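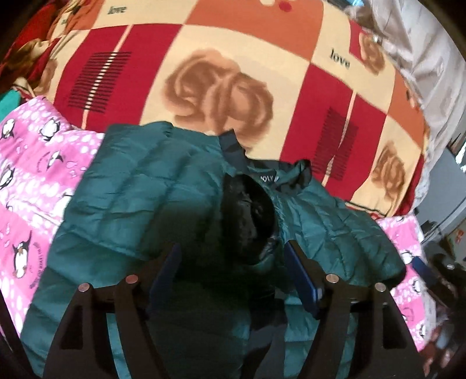 Kilside Online Store – Customer Accounts Team

Section 7. Setting Up Price Alerts and Redeeming Promotional Codes

Price alerts notify account holders when an item on a saved list is reduced. Alerts are available to all registered customers of the Kilside store and of its partner outlet, Bumoner. Guest customers must register before beginning.

7.1 Creating an alert

1. Sign in and open Saved Items from the account menu.
2. Select the item to be followed. Where an item is sold in several sizes or colors, choose the exact version required.
3. Select Add Alert and enter a target price in whole dollars. The highest target accepted is $1000.
4. Choose Email or Text Message, then select Confirm. A confirmation is sent to the address or number on the account.

Note: An account may hold up to 69 active alerts. Expired alerts do not count toward this limit.

Note: Clearance items are listed without a fixed end date. An alert on a clearance item does not reserve stock.

7.2 Redeeming a code

1. Place all items in the cart before entering the code.
2. At checkout, enter the code in the Promotional Code field exactly as issued, including any hyphens.
3. Select Apply and check the revised total – the discount is shown on its own line.
4. Complete payment.

Caution: Codes are valid for one order only. If an order is canceled by the customer after payment, the code is not reissued.

Caution: Sale event codes cannot be used to buy gift cards or combined with a gift card balance above $300.

7.3 Price adjustments

If the price of an item falls within seven days of purchase, the customer may request the difference. Open the order, select Request Adjustment, and submit the form. Items sold by Nic Aodha through the Kilside store are excluded and follow that seller's own terms.

Questions concerning this section should be addressed to Mio Yagi, Customer Accounts. Requests already submitted should be referred to Donal Keogh, quoting the order number.

Section last revised 2019-02-03. Replaces the version issued in January.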